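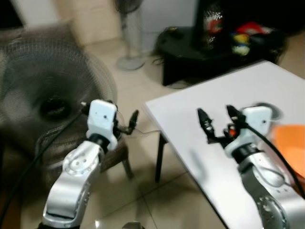

Gastell patio set: white table, round woven chair

Sold by Lemieux Outdoor. Set of 2 pieces. Ships flat, legs in a separate bag.

I write the notes for this shop and I don't get paid more if you buy the set, so take them as they come.

The maker calls the Gastell "a complete outdoor dining solution". It is one table and one chair. If two of you plan to eat at it, you need a second chair, and that's a separate order. I asked Gastell why the set is sold this way and got a brochure back.

The table is a plain rectangle with a light top and dark legs. It's fine. Light tops show every coffee ring and every bit of grit the wind brings in, and the claim that this one "cleans itself in the rain" is one I would ignore. Keep a cloth handy. On tile it sits level enough, but check the feet before you blame the floor.
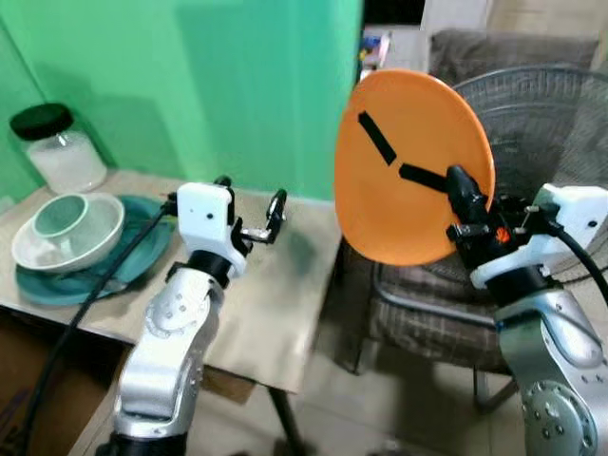
Plates are not included, whatever the catalogue spread suggests. The orange ones come from the Flullach range and are priced on their own page. They're round and flat, so don't plan on soup.

The chair is the better half. The woven seat is shaped like a bowl and you sit down into it, which suits reading more than cutting up a steak. Try one in the store if your knees are bad. The Grornano cushion is extra, and the colour on the tag is more cheerful than the colour in the bag.

Assembly: the sheet says 11 minutes. It took me 27, with one leg on backwards for 6 of them. The hex key supplied is soft, so use your own.

Warranty: frame only. The weave isn't covered, and the weave is what I'd expect to go first. Bring the chair in for winter.

Returns: in the original carton, please. Orders placed before 4th November go out at the old price.

Notes by Roswitha Sauerland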